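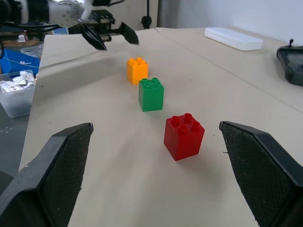 Hard water and the Manton Road supply

Members have written in since the spring about limescale in kettles and shower heads. Apinya Siriwan has gone through the supplier's water quality reports for the Manton zone and prepared these notes.

Hardness in the zone is high all year and rises slightly when the Nadura borehole carries more of the load, normally from late summer until November. The borehole draws from chalk. The reservoir supply is softer, and the two are blended at the Grīnberga pumping station before distribution. Homes at the lower end of the road receive the blend first, but there is no measurable difference between one end and the other.

Scale forms when hard water is heated. The dissolved calcium bicarbonate breaks down and calcium carbonate settles on the hottest surface, which in most homes is the kettle element or the heat exchanger in a combi boiler. Turning a hot water cylinder down from a very high setting slows the process, but stored water should stay at 60 degrees or above to control legionella.

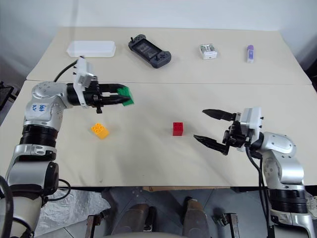 Does a jug filter soften the water?
Partly, and only while the cartridge is fresh. Most jug cartridges contain a small amount of ion exchange resin, which is used up quickly in a hard water area.

A plumbed-in softener treats the whole house. Kęstutis Jankauskaitė has had a Mevico twin-cylinder unit under his stairs for 3 years and reports using up to 16 blocks of salt a year. The kitchen cold tap should be left on the unsoftened main for drinking – softened water contains added sodium and is not suitable for making up baby formula.

Citric acid dissolved in warm water will clear a kettle. Rinse it well and boil once with clean water before use. Do not mix any descaler with bleach.

Copies of the zone report can be requested from the office, quoting reference 1563.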